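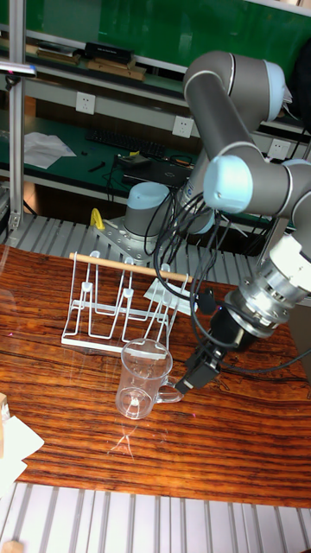
Karlijn Timmermans said the ferry would not run before noon, and that anyone who needed to be in Vulo sooner had better start walking.

Amos Kincaid stayed on the bench. He had his father's coat in a paper bag and a ticket with 242 printed on it. The walk to Vulo was nine hours by the shore road and he had done it once, when he was young and wanted to.

"Is it the fog?" he asked.

"It's the pilot. His wife's having the baby."

She went back behind the counter and turned the page of a ledger. The clock over her head was two minutes slow. It had been slow in August, when he came through going the other way with his father beside him, complaining about the price of tea.

His father had wanted to see Flisterov again before the house was sold. They stood in the yard while the new people, a couple named Zerouali, waited politely by the gate. The old man looked at the pump, and at the place where the pear tree had been, and said he was ready to go. On the boat home he slept the whole way.

Now the Zeroualis had written to say he'd left his coat on a nail in the shed. The letter came three weeks after the funeral. They could have mailed it. Amos had told them not to bother, he would come.

"Do you want tea?" Karlijn said.

"What does it cost?"

She told him.

"That's a lot," he said.

"Everybody says so." She poured him a cup and one for herself. 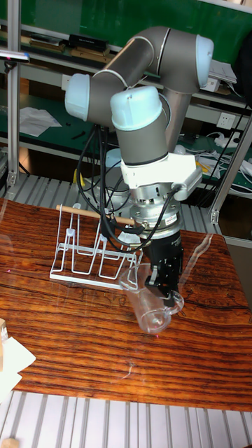

A robot arm holding a clear jug by a rack.

He drank it standing by the window. The coat was heavier than he remembered, and when he took it out of the bag there was something in the left pocket, a ferry ticket folded in half. It was for the return trip. His father must have bought another on the dock and not mentioned it.

Amos put both tickets on the counter.

"Is this one still good?" he asked.

Karlijn held it up to the lamp and looked at the back.

"It's good until the end of the year," she said. "Who's it for?"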